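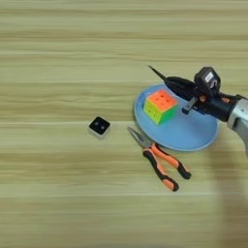

Friday talk, Besonholm — first dates offline

Hello, lovely to see so many of you! Quick show of hands: who has chatted to someone for 2 weeks and never met them? (Wait. Hands up myself.)

Tonight is all about that first meeting. Keep it short — 90 minutes is plenty, and you can always stay longer if you're both laughing.

Tell the Conesov story: 3 cafés, all shut, best date I ever had. Don't rush the bit with the bus.

Then on to messages. Ask a real question! "How's your week" gets you "fine, you?" and there you both sit.

Pairs exercise, 2 minutes each. Swap. Questions from the floor.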